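Troltance Hand Gripper, three months in

I bought the Troltance in June to teach our arm small household chores, and I'm still reaching for it every day. You squeeze the handle, do the job yourself, and the software turns your motion into something the robot can learn from — no joystick, no pendant, no fighting with six sliders to turn a wrist.

The squeeze is the best part! It's light, and you can feel through the linkage when the fingers have closed on something. My first afternoon gave me 12 usable demos, and after a week I was getting that many before coffee. The set I'm working on now is a bathroom one, a hairbrush and a cup, and it has been great fun.

Weak spots? The trigger spring squeaks, the strap is too short for big hands, and the export tool choked once on a folder of 794 clips (splitting it fixed that). Battery life is fine, a bit over 3 hours for me. I'd still buy it again tomorrow.

Brush and cup, with the gripper closed on the neck in the first and open in the second: 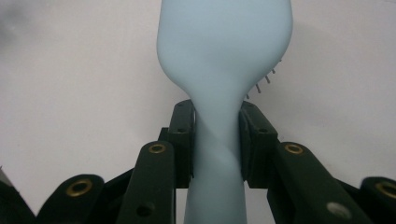
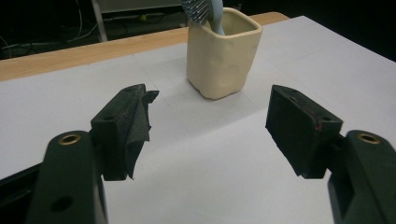

Jeanie Leckie: Same squeak on mine, a drop of silicone oil cured it. How are you finding it next to remote control? I drove our arm with a Vudomier leader rig for 9 weeks and my demos were so much slower and jerkier than what I get by hand.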